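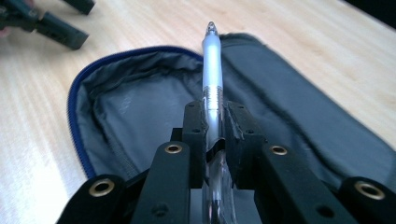 Falix grip-state labeler

Falix reads wrist-camera video from hand-held grippers and writes one label per frame: open, closing, holding or releasing. It uses no encoder and no force signal. Jaw aperture is estimated from the pivot eyelets on the linkage, and the brass rings give the detector high contrast against black arms, even with a gray pencil case filling most of the background. Whether something is held is decided by a second, smaller network that sees only the region between the jaws. Clear plastic is the hard input for that network. A transparent barrel between dark jaws shows weak edges, and early weights labeled such frames as closed and empty.

Contents

The Horkenness split is the only one shipped with this release. It has 3109 clips of tabletop tasks with stationery and soft pouches. 900 clips are held out for evaluation and 200 more are reserved for threshold tuning. Do not train on either. Clip lists are in splits/ as plain text, one clip per line.

Each clip folder holds the video, a timestamps file and a labels file. Labels were drawn by hand at transitions and filled in between. Where two annotators disagreed by more than three frames, Asmaa Berrada made the final call and the row carries the flag "adjudicated".

Aperture estimate

Eyelet centers are fitted as ellipses, matched left to right, and mapped to a normalized aperture between 0 and 1000. The mapping is stored per gripper in calib.yaml. Run the calibration again after changing fingertip pads – the old file will load without an error and the aperture will be offset.
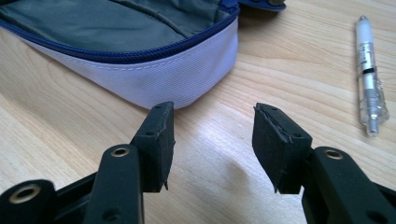

The aperture value alone does not separate holding from closing on thin objects. Pad wear makes this worse. A frayed edge or a split in the rubber changes the outline of the jaw region, and the network can take a hanging flap for part of an object. Training therefore applies random cutouts and jagged overlays along the pad boundary. Set pad_aug: false to turn this off for rigid tips.

Usage

falix label --clips splits/eval.txt --calib calib.yaml --out labels/
falix score --pred labels/ --tolerance 3

The scorer reports transition error in frames and per-state recall. Brasell planners read the output directly. For Baxter logs, convert first with tools/to_log.py.

Known issues

Specular glare on varnished tables can produce false eyelets. Raise min_ring_contrast.
A second gripper in view is ignored only if its eyelets fall outside the expected band.
Releasing is underrepresented in the evaluation clips.

Maintainer: Fergus Forsyth. Label corrections should include the clip name and the frame range.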